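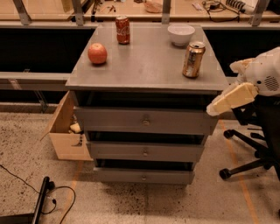 木材の含水率と引き出しの隙間　作業ノート
4月7日(水)　Owen棟 木工室

前回の続き。冬のあいだ木工室の棚に置いた試験材の重量と幅を測り直し、引き出し前板の隙間の取り方を見直す。接着の件は途中まで。塗装の件は別ページに移す予定だったが、吸湿の話と切れないのでここにまとめて書く。

1. 室内の状態

温湿度計はMedanoの据え置き型。朝の始業時で相対湿度52%。午後に搬入口を開けたあと少し上がり、閉めてから一時間ほどで戻った。戻りは早いが、材のほうはこの程度の変動には追従しない。厚みのある材は表面だけが動き、内部はほぼ前の週の平均を引きずっている。

記録計のデータは欠測を除いて1,227点。欠測は電池交換のときのもので、補間はしていない。グラフにすると二月の終わりに低い谷があり、そこから緩く上がっている。谷の時期に暖房を強くしていたことと合うが、暖房の運転記録を取っていないので断定しない。次の冬は運転時間も欄を作って書くこと。

室内に置く場所による差が思ったより大きい。床に近い棚と、梁の下の棚とで読みが違う。計器を入れ替えて測っても同じ向きの差が出たので、計器の個体差だけでは説明できない。試験材は今後すべて作業台と同じ高さの棚に集める。床置きはやめる。

2. 試験材

ナラの板目材。全乾重量は未測定。初回の重量は控えてあり、今回は513 g。初回より軽い。全乾にしていないので含水率の絶対値は出せず、電気抵抗式の含水率計の読みを参考値として横に書いた。計器の樹種設定がナラになっているかを毎回確認する。前々回の記録は設定が針葉樹のままだった疑いがあり、表では括弧に入れた。

幅方向の収縮は板目と柾目で明らかに違う。教科書どおり接線方向が大きい。繊維方向は測定の繰り返し誤差に埋もれており、長さの欄は今後省いてよい。ノギスを当てる位置に鉛筆で印を付けてあるが、一部が手で擦れて薄くなっている。けがき針で浅く付け直した。

反りについて。木表側に反った板と、ほとんど動かない板がある。木取りの位置を記録していない板が混じっているため、比較はここで止める。新しく切る分から、木口に年輪の向きを写し取ってから棚に入れる。

3. 引き出しの隙間

前板の上の隙間を片側で2 mmとしてきた。冬に組んだものはこれで足りるように見えるが、梅雨から8月にかけて膨らむ分を見ていない。冬の乾いた材に合わせて詰めると、夏に引き出しが渋くなる。逆に夏に組んだものを同じ寸法で作ると、冬に隙間が目立つ。組む時期の含水率を前板ごとに書き、そこから隙間を決める手順に変えたい。

前板の木目が横に通っている場合、高さ方向が繊維に直交するので、動くのは高さのほうになる。幅はほぼ一定とみてよい。したがって左右の隙間は季節で変えず、上の隙間だけを調整する。側板も同じ考え方で、側板の上端と桟のあいだに余裕を持たせる。側板が先に当たると、前板だけ削っても直らない。昨年の一台はこれを見落として二度手間になった。

合板を使う底板は動きが小さいので、この計算からは外す。ただし溝に接着剤を入れないこと。無垢の底板の場合は奥側に逃げを残し、留めるのは手前だけにする。

摺り桟の蝋は、組む前に薄く塗って余分を拭き取る。厚く塗ると木粉を抱え込んで、数か月後に黒い筋になる。

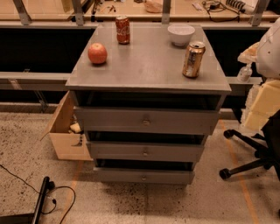

4. 塗装と吸湿

Clidanoの水性塗料(灰色、つや消し)を塗った板と、無塗装の板を並べて置いている。塗装した板のほうが重量の変化が緩い。止まるわけではなく、遅れる。湿度の谷から重量の谷までのずれが塗装板のほうで長く、片面だけ塗った板は途中で反りが出た。両面塗りの板では目立たない。

天板の裏を省略して塗る習慣は改める。見えない面でも、少なくとも同じ塗料を一回は入れる。前板の裏も同じ。引き出しの内側は好みによるが、塗らないなら前板の厚みを増やすか、吸付き桟を入れるかして反りを抑える必要がある。

塗膜の厚みは測っていない。塗布量を重量で管理しているものの、木口が余計に吸うので平面部の厚みには換算できない。木口には先に薄めたものを一回入れ、乾いてから全体を塗る。目止めを入れた試験片と入れない試験片の差は、今の精度では見えなかった。

つや消し面は擦れた所の色が変わって見えやすい。布で強く拭いた試験片でもそうなった。補修は部分塗りだと境目が残るため、面全体を軽く研いで一回塗るほうが早い。番手は細かすぎると次の塗膜の食いつきが落ちる。

5. 接着

Truvardの木工用接着剤で組んだ蟻組みの試験片を割ってみた。木部破断が大半。接着層で剥がれた箇所が一か所あり、そこは材の面に切削時の焼けがあった。接着剤側の問題とは考えにくい。鋸刃を替えてから同じ条件でもう一度作る。

圧締の時間は缶の表示に従っている。室温が低い朝は白っぽく粉を吹いたような硬化になることがあり、その試験片は除外した。冬季は接着剤を棚の下段に置かず、使用前日に室内の温かい側に移しておく。移した日を容器に書く。

含水率の高い材と低い材を組み合わせて接着した試験片は、接着面の際に段が出た。手で触って分かる程度。木取りから組み立てまで同じ棚に置いておけば避けられるはずだが、急ぎの仕事で外から入れた材をその日に使うとこうなる。入荷した材には日付の札を付ける。 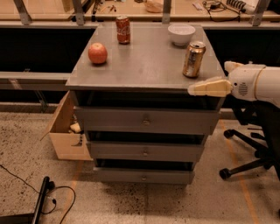
灰色の天板。右手前に金色の缶、奥に赤いコカ・コーラの缶。

6. 残り

・全乾重量の測定。乾燥器が空くのを待って、端材を先に入れる。
・記録計の予備電池を購入。
・前板の隙間の表を作り直す。組む時点の含水率を縦、前板の高さを横に取る。樹種はナラとクリだけでよい。
・片面塗りの板は反りの経過を見るため、塗り足さずにそのまま置く。
・蟻組みの再試験。鋸刃の交換後。
・鉛筆の印が薄い試験材をもう一度確認。番号が読めない一枚は重量の履歴から照合できるか調べる。照合できなければ破棄。

次回の測定も朝のうちに行う。搬入口を開ける前に重量、そのあと幅の順。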